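Mondal gets its first proper teaser, and the little lighthouse is back

May 9, 2020

There are some film studios that like to make a great deal of noise about everything they do, and then there is Gronance, which has spent the best part of two years saying next to nothing about its new animated feature and then put the first teaser online at breakfast time with no fuss at all. If you missed it over your toast, don't worry, so did most of us, and it has been lovely to catch up with it since.

The film is called Mondal, and it follows a young ferry pilot who takes over her grandmother's route between a string of tiny islands, only to find that one of the stops on the timetable is for an island that no longer appears on any chart. The teaser runs for just 100 seconds and gives away very little of the plot. What it does give us is a great deal of weather — fog, mostly, and one glorious sunrise — and a first look at the ferry itself, a stubborn old tub that creaks and grumbles so expressively that I suspect she'll turn out to be everyone's favourite character by the end.

Fans of the studio's last film, Tetance, will remember how slowly that story took its time, and how the whole middle stretch was given over to a single long evening in a railway café. Mondal looks to be a livelier thing altogether. There is a chase across a harbour wall, a goat that plainly has its own plans, and a rather splendid moment in which the ferry's horn refuses to stop and half the village comes out in dressing gowns to complain. The colours are brighter too, with none of the brown and amber that Tetance was so fond of.

In a short note published with the teaser, the studio says that 400 shots are now finished and that the remaining work is being done from home, with the crew spread over four countries and meeting online each morning. It adds that the music was recorded before the lockdowns began, by an orchestra of 30 players, so that part at least is safely in the bag. You can hear a little of it at the very end of the teaser, a slow tune for clarinet that I have been humming ever since (my household has asked me to stop).

Now, anybody who has followed Gronance for a while will want to know about the lighthouse. It has turned up somewhere in every one of the studio's films, painted on a biscuit tin or printed on a stamp, and once as the pattern on a pair of socks that was on screen for less than a second. I am very pleased to report that it is here again, stitched on the pilot's cap, and that it is much easier to find than usual. Whether that means it has a bigger part to play this time is anybody's guess, though a film about ferries does seem like the natural place for it.
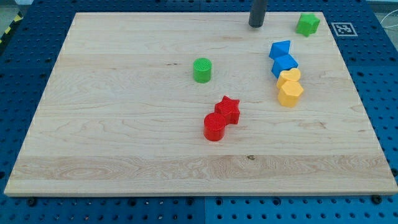 There may be a second nod as well, for those with sharp eyes and a pause button. When the pilot opens the grandmother's sea chest, a folded railway timetable is tucked inside the lid, and the name at the top looks very much like the station from Tetance. That would put the two stories in the same world, something the studio has always been rather coy about. A few viewers have gone further and decided that the grandmother is the young woman who got off the train in the closing minutes of that film. I'm not wholly convinced, as the dates would need a bit of a squeeze, but I would be very happy to be wrong about it.

As for when we shall get to see the whole thing, the teaser ends with the words "coming in August" and leaves it there. The studio's note is a touch more careful and says the date depends on cinemas being open, which seems fair enough as things stand. The streaming service Cistix has the home rights and will show the film later on, and for the moment it has no plans to bring that forward. It has, however, added Tetance and the studio's early short films to its library this week, so there is plenty to be getting on with in the meantime.

The teaser for Mondal can be watched free on the Gronance website, with subtitles, and a larger version of the poster is there to download too — ferry, fog, goat and all.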